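Stain Remover Claims: Your Questions

Does "removes 1,000 stains" mean anything?

Not much. Findix prints it on the front of the bottle and never lists the stains. We asked for the list in January and got a coupon.

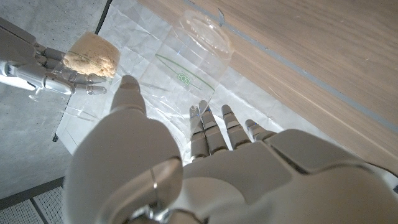
A number that round was picked by someone in marketing. Ibarra claims 2,552 "real-life marks," and we couldn't get that list either.

Are enzyme cleaners better than plain dish soap?

On blood and grass, often. On cooking oil we saw little difference, and dish soap costs a lot less.

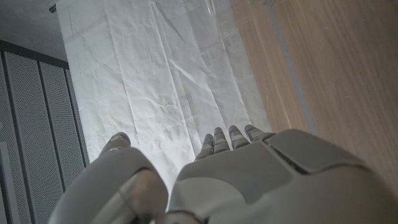 The enzymes also need time. Brunik says 2 minutes on the label, then says "overnight for best results" in the small print on the back. Guess which one we believe.

Will any of this get red wine out of wool?

Maybe. Cold water and blotting come first, whatever you bought. Be careful with anything that has bleach in it – wool doesn't forgive bleach. 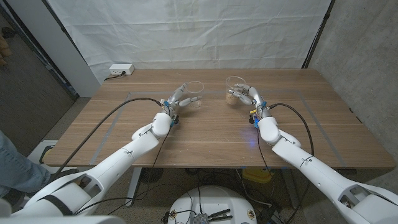 Clear plastic cup, upright on the table.

Is it worth paying extra for the Lover "fabric-safe" version?

We compared the two ingredient lists and found the same 7 items in the same order. The scent name is different. 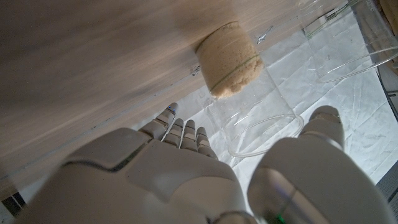
How should I test a new product?

Put a drop on an inside seam, wait until it dries, and look at it in daylight. If the color has changed, take the bottle back to the store.

Do you take money from these companies?

No. They have stopped answering our emails, too.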